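Family History Help > Immigration and Naturalization

Grandfather's naturalization date doesn't match the timeline in his company bio. Which one do I use?

Asked 2019-06-30

I'm putting together a one-page chronology of my grandfather's life for a family reunion booklet. The main source I have is a typed biographical sheet that his employer, Griltamard, printed when he retired. It gives his arrival in New York as April 1951, then engineering school at night, then "becomes a citizen, 1956," then his transfer to the Pridstead plant in 1958.

Last month I got an index card from the county court and it says 1957. The card has his name spelled the way he spelled it later, with one L dropped. The address matches a letter I have from that year. The certificate number is on the card but I can't find the certificate itself. My aunt is sure it was 1956 because she remembers a party, but she was five.

I have 18 entries in the chronology so far and this is the only one where two written sources disagree. I've also got the passenger list, his diploma, and a box of pay stubs I haven't gone through. Do I go with the card, or put both?

Things I've tried:
The big subscription sites (only the same index card)
Searching the old spelling of his name
The Fuentealba Collection at the state library, which has 2,966 digitized petitions, but they stop before the war

3 answers

Answer 1 (accepted)
Score: 29

Go with the court record for the date and put the other one in a note. The bio sheet was written decades later, probably from a form he filled out himself, and people commonly give the year they applied. Naturalization at that time was normally a matter of filing a petition, having a hearing, and then taking the oath. If he filed in the fall of 1956 and took the oath in early 1957, both sources make sense. He only became a citizen on the day of the oath.

What you want is the full petition. The index card was made from it. The petition should have the filing date on one page and the oath date on another, and it will usually list his arrival date and ship, so you can check that against the passenger list you already have. It may also show a name change. A lot of people changed the spelling as part of the naturalization, and if he did, that explains the missing L and you get another entry for your chronology.

Where to write depends on the court. If it was a federal court, the petition is most likely with the National Archives branch for that region. If it was a county court, try the county clerk first, then the state archives. Send them the name in both spellings, date of birth, and the certificate number from the card.

For the booklet I would write it like this:

1956 or 1957: Files petition for citizenship (date not confirmed).
1957: Naturalized, county court. 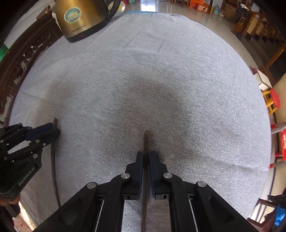

Does the year on an index card always mean the year of the oath?

It depends on the court. Some clerks wrote the date the petition was filed, some wrote the date of admission, and some wrote both without labeling either. Look at other cards from the same court and the same few years. If they have a printed heading over the date, yours should have it too, maybe faint or lost when it was filmed. Without a heading, treat the date as unlabeled until you see the petition.

One more thing. Go through the pay stubs. Mine had a change in job classification a month after my grandmother was sworn in, and it helped me narrow down the season.

Comment: Thank you. There is a printed word over the date but I can only read the first letter, which is an A. So "admitted" I guess. I've written to the county clerk with both spellings.

Comment: A would fit admitted. I'd still wait for the petition before you print.

Answer 2
Score: 4

I had the same problem with my father, off by two years. I used Imside to make the timeline and it lets you attach two sources to one event and mark one as preferred. The printed version puts the second one in small type underneath. You can do the same in a word processor if you only have 18 lines.

Also check the newspaper. Ours printed the names of new citizens after each ceremony, sometimes with the street address. I paged through 394 scans to find him because the search didn't pick up the name, but he was there, on the same page as the school lunch menu.

Answer 3
Score: -1

I would trust your aunt. Families remember these things better than clerks do. My cousin's birth certificate has the wrong month on it and they never fixed it.

Comment: She was five, though. The party could have been for anything, including the filing.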